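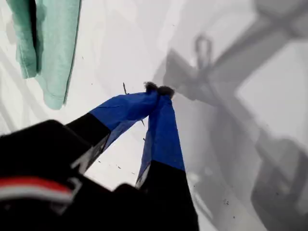 Yvonne Oakley

Small Stuff on White
Gallery, page 2 of 6

Most of the mess in a fiber studio is small. The big scraps get picked up because people trip on them or want to use them. What stays behind is fluff, thread ends and thin dark bits that get into everything, and on a white surface every one of them shows. These pages are about that kind of mess and how we deal with it at Lillari, where Edith Marulanda and I share a work room with up to 20 people on an open day.

Dark tuft, 2021-04-25
A small clump of what looks like dark gray fiber, in two rounded lumps, held at two blue fingertips. The thin piece poking up on its left could be a twig or a bristle. Two more slivers are lower down against the white, both short.

Notes on the clearing up

Dark fluff is the worst of it for us. White wool picks up a gray hair and carries it right into the finished piece, and once it has been felted in, you need tweezers and a good lamp to get it out. I have spent an evening on one scarf that way. So the white work goes last in the cleaning and first in the day, and the dark batts stay in their bags until lunch.

Clumps are easy. Pinch them near the top and lift straight up, and most of the loose fiber comes along. If you drag a clump sideways it sheds, and then you have one clump and a lot of singles to chase.

Singles are slower. A damp cloth rolls them into a line, and the line can be picked up in one go. We use the plain cloths from Skimen, cut in half. A sticky roller works too, but it leaves a slight tack on our tables and the next batch of wool finds it.

Stiff bits - plant stems, bristles, the odd splinter - don't roll with the rest. They go under the cloth and scratch. Take those off by hand before wiping anything.

Rocío Arboleda weighed our sweepings one July, out of curiosity. They came to 700 grams for the month, and a good part of that was clean enough to use as stuffing. We now keep a lidded tub from Toltum by the door for the clean fluff and a paper bag for everything with sticks or grit in it. The tub fills up faster in winter.

Questions I get by mail are mostly about sorting. Eliécer Rivadeneyra wrote to ask if dark and light fluff should be kept apart for stuffing. Inside a thick cover it makes no difference. Under thin white cotton the dark will show as a shadow, so keep it out of those.

The next page has thread ends and the floor under the cutting table. Page 1 covers bags and labels. Lech Gajewski sent a correction to the label list there - undyed gray should be stored with the darks - and I have changed it.

Previous page - Next page - Back to all galleries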